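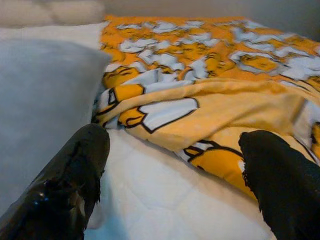

Cartoon-print blanket, quilted bedding, two black fingers.

I have spent most of May trying to turn a bed-making robot into a line on a budget, and I am no closer to believing in the line. We run a small guest house. Beds are the job. Linen is where the hours go, so when a reseller called Dumville sent over a quote for a two-armed setup, I read all of it, twice, with a pencil.

The total at the bottom was fine. It's the stuff that isn't in the total that bothers me. Dumville prices the arms, the mounts and one pair of grippers. Spare finger covers are listed as "available." Available at what price? I asked and got a brochure. Fingers that drag across cotton all day are going to wear, and I'd want to know what a year of them costs before I sign for anything.

The other quote, from Breker, does list consumables: 12 sets of finger covers a year at $88 a set. I don't love the number, but it is a number, and I can put it in a spreadsheet.

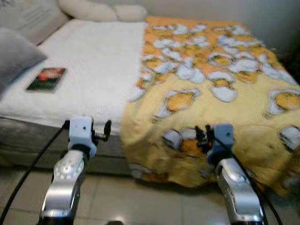
Then there is the service contract. Breker wants $1,653 a year, and for that you get phone support and one visit. A second visit is billed at a rate "to be agreed" – my least favorite phrase in any quote. I've bought two commercial dryers and a mangle in my life, and every time the cheap machine with the vague contract ended up costing more than the expensive one with the boring contract. I don't see why arms would be different.

Floor space is my next problem. Our smallest room has 8 feet from the wall to the window side of the bed, and I haven't found a spec sheet that tells me what the machine needs to stand and turn with both arms out. Dumville says "compact." My mangle was compact too, and we took a door off its hinges to get it in.

And nobody's payback chart includes training time. They all start on day one with the thing working at full speed. I'd budget three months of it being slower than a person, with a person standing next to it, which means paying for both. 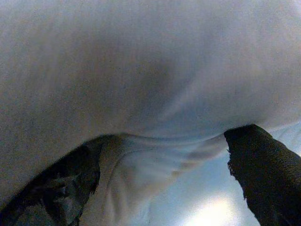 Greenberg wrote in after my last post to say I'm asking the wrong question, that the hardware will be half the price in two years and the sensible plan is to rent one now, learn what it can't do, and buy later. Maybe. I looked into renting. Bovov will do it by the month, but the deposit is steep and shipping is on you both ways, so a short trial costs nearly as much as a long one. Also, "half the price in two years" is what I was told about solar panels, and I waited, and I'm still waiting on the installer.

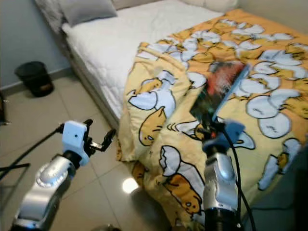

My real worry is the demo. Every sales video I've been sent has a white sheet, a square bed and nothing on it, and that isn't a guest room. Guests leave things. I want to see a bunched-up blanket hanging over the side and a book or a magazine or something lying on top of it, with one gripper holding that by the corner while the other is free. If a vendor quotes me a time per bed, I want to know if it includes clearing off the reading material. So far both of them have changed the subject.

So the line in the budget stays, in pencil, with a question mark next to it. I've sent Breker a list asking for the price of a second visit, the footprint in inches, and a timed run on an untidy bed. If they answer all of it I'll post the answers. Dumville gets the same list, though I'm not holding my breath. In the meantime the older dryer needs a new belt, and that quote was one page long.

6 comments
14 shares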